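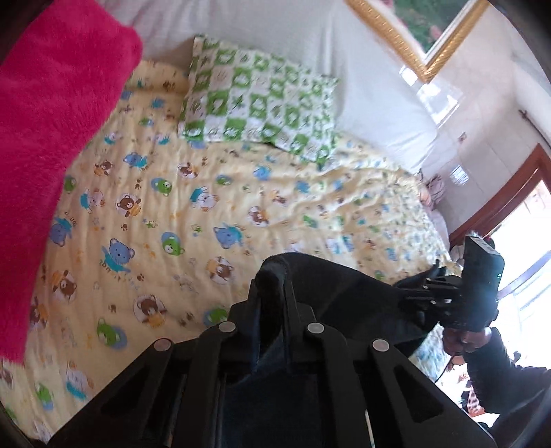 Re: [Indavthorpe Menders] Message 3574 — cotton batting that has gone lumpy

Hi Gadisa and all,

I've had three quilts do this over the years, so I'll put down what I did with each of them. One came good, one is usable and one went to the dog.

Your message in full, for those who get the digest:

> From: Gadisa Negussie
> I have a single bed quilt, 100 per cent cotton top and back,
> with what I was told was cotton batting. It was made by my
> husband's aunt. I washed it in the big front loader at the
> Kandley Street laundromat on warm and tumbled it on high.
> It came out with hard lumps along the bottom third and
> nothing much in between them. The quilting lines are a good
> hand span apart. I would like to save it if it can be done
> without unpicking the whole top. Questions: can the lumps be
> worked out by hand, is it worth opening one side and replacing
> the batting, and what should I use so it doesn't happen
> again? It will be on my daughter's bed and it will get
> washed a lot. I also have a bag of Flomex loft, 400 gsm,
> left from another job. Would that do?

First, the lumps. If the batting has torn into islands you won't get it back to an even layer by hand. You can tease some of it out while it's damp, pinching through both layers and pulling outward from the middle of each lump, and for a spare bed that may be enough. I spent two evenings on one of mine and it looked all right until the next wash.

A hand span between quilting lines is too far for most older cotton batting. The old stuff had no scrim and nothing to bond it, and the makers wanted it stitched every few centimetres. Plenty of people tied their quilts or stitched wide anyway and got away with it for as long as the quilt was only aired. A commercial machine is a different matter.

On opening one side: yes, I think it's worth it, provided the top and back are sound. Hold the fabric up to a window and look for thin spots, particularly near the fold lines and at the pillow end where hands grab it. If you can see daylight through more than a patch or two, mount the top on a light cotton lawn before you go any further.

What I did with the one that came good:

1. Took the binding off along the bottom and halfway up both sides. I kept it in one piece and pinned a note on to say which end was which.
2. Unpicked the quilting lines from the back with a blunt-tipped ripper. They have to come out, I'm afraid. You can leave the top piecing alone.
3. Pulled the old batting out in handfuls, outside, with a mask on.
4. Washed the empty cover cold, line dried it in the shade and pressed it from the back.
5. Laid new batting on the back fabric on the floor and smoothed it from the centre. I let the batting sit unrolled overnight first.
6. Basted in a grid, quilted at ten centimetres, and put the old binding back.

It took me most of May, working at night. The unpicking is the slow part.

On the Flomex, I wouldn't use it for this. At 400 gsm it's closer to a doona filling, and a single bed quilt that thick is hard to get under the foot and slow to dry in winter. Keep it for a floor mat or a window seat. For a kid's bed I'd go with a needle-punched cotton and polyester blend, 80/20 or thereabouts. Read the packet for the maximum stitch distance and stay well inside it. Wool is lovely but I wouldn't give it to anybody who plans to wash it often.

My granddaughter's bed has the pale yellow one with the bears on it, under a bright pink fluffy blanket, and both of them go through the machine a good deal. I wash them separately. The pink sheds onto anything it goes in with, and long pile doesn't like heat. Cold wash, a slow spin, then over two lines so the weight is spread. The quilt gets the same treatment with an extra rinse. I do put quilts in the dryer for ten minutes on low at the end, to soften them, but only when they're already dry to the touch.

A few things on the laundromat. The big machines are a good choice for size, and I'd still use one over cramming a quilt into a small top loader. The trouble is usually the spin. If you can pick the gentle cycle, pick it, even if it leaves the quilt heavier to carry home. Take a second bag. Wahyudi Sembiring wrote a long post on this a while back, number 1262 in the archive, with notes on which of the machines in Indavthorpe let you change the spin speed. Some of those machines have been replaced but the general advice stands.

If the aunt is still around, ask her what batting she used and whether she pre-washed the fabric. If she didn't, the cover may have shrunk as well, and you'll want to measure it again before you cut anything new.

I have a roll end of the 80/20 blend here, a bit over two metres long and wide enough for a single. You're welcome to it for the price of the postage, or I can leave it at the Mok hall with the fabric swap boxes. I also have a spare blunt ripper. Let me know which suits.

One question back to the list: has anyone found a water-soluble basting thread that holds up in humid weather? The last reel I bought went sticky in the drawer.

Regards,
Lorna

Recent in this list

Fabric swap boxes at the Mok hall, new shelf
Rebinding a quilt with worn corners
Re: Rebinding a quilt with worn corners
Blunt rippers, where to buy
Getting rust marks out of old cotton
Wool batting and moths
Re: Message 1262 — laundromat spin speeds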